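Week 5 notes, Intro to Household Budgeting (Watstead evening class)

Okay, so last time we got as far as fixed costs and then ran out of clock, my fault, I talked too long about rent.

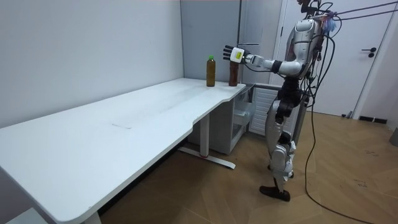

Let's pick up with the stuff that moves: groceries, gas, gifts, the vet. I call these the wobbly costs. You can't know them ahead of time, but you can get pretty close if you look at three old months and take the middle one (the middle, please, and skip the average, one bad car repair will wreck it!).

**Try it with Elvia's numbers**

Elvia Nava is our made-up shopper for the term. She brings home 3,000 a month and her fixed costs come to 1,981. Take one from the other and that's what she has for everything wobbly *plus* savings. Write your answer down before you read on.

Got 1,019? Good. Now pull out savings first. I like to start people at 5 percent of take-home pay, so 150, and she lives on the 869 that's left.

**Yearly bills**

Car registration, school fees, that one insurance payment you always forget in July. Add them up, divide by 12, and treat the result like a monthly bill. I do mine in pencil and I've been doing it that way for 13 years.

**For next week**

- Bring three months of receipts or statements (black out anything private)
- Read the Mahmoudi handout, first half only
- Questions go to me or to Crescencio Olvera at the front desk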